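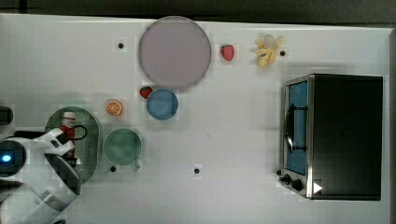
*Arbeitsgruppe Greifen & Handhabung, Labor Esbridge*

## Einheit 5: Regeln am Tisch

Heute wird es richtig schön praktisch! Grundlage ist das Regelblatt von Maricel Sebastian:

- Die schwarzen Marker bleiben frei - kein Teller, kein Becher darauf.
- Kabelschlaufen am Greifer vor jedem Lauf prüfen, auch die kleinen.
- Beim Anfahren über dem Sieb gilt das reduzierte Tempo.
- Hände erst auf den Tisch, wenn der Arm steht **und** der Bediener „frei“ sagt.

Protokoll bitte nach Vorlage Valik, Abgabe im März bei Lanying Song.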